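Notebook, front desk workshop, Banbridge site
April, entry begun 9:40 a.m.

Purpose of today's session: to settle the layout of the key card tray before the Hovlow order is confirmed. The tray is to be used at the reception counter, where staff must find and return cards by touch while speaking with guests.

The wooden tray was kept for this trial. Farina has offered a molded version at a lower price, but the sample was light and moved on the counter when a card was pulled out. Teresa Coelho has asked that the molded version be left out of the comparison until a heavier base is supplied.

Cards are to stand upright with the word HOTEL facing the clerk. One card per slot. Cards laid flat on the table or on other surfaces are to be treated as not yet filed and are not to be entered in the log.

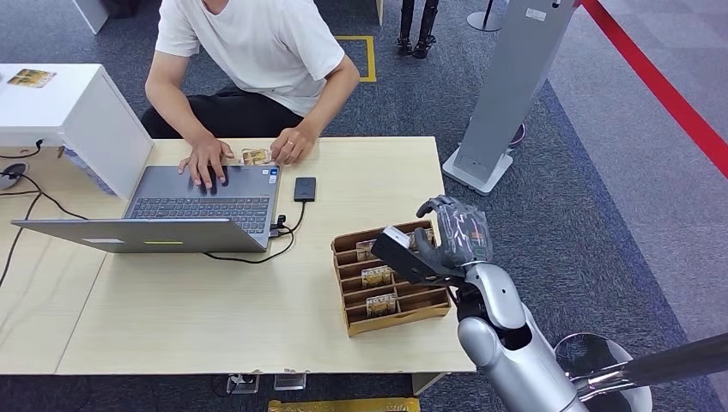 The log is kept on the laptop and saved at the end of each session under job number 234. Entries are to give the row first and then the slot, counted from the clerk's left. Earlier entries under job 505 used the reverse order and have not been corrected. Colleagues consulting them should take note.

Slot width remains the open question. The Kidville cards are slightly thicker than ours and bind when the wood swells in damp weather. Light sanding of the dividers is permitted on the spare tray only. A strip of cloth tape along the front edge was considered and set aside, as it would collect dust.

Cables should be moved to the back of the table before the next session. The present arrangement takes up space needed for sorting.

To do: ask Hovlow whether the order of 4,000 cards can be cut with rounded corners; obtain 8 blank cards for the thickness test; return the Farina sample.

Entry closed 11:15 a.m. Copy to T. Coelho.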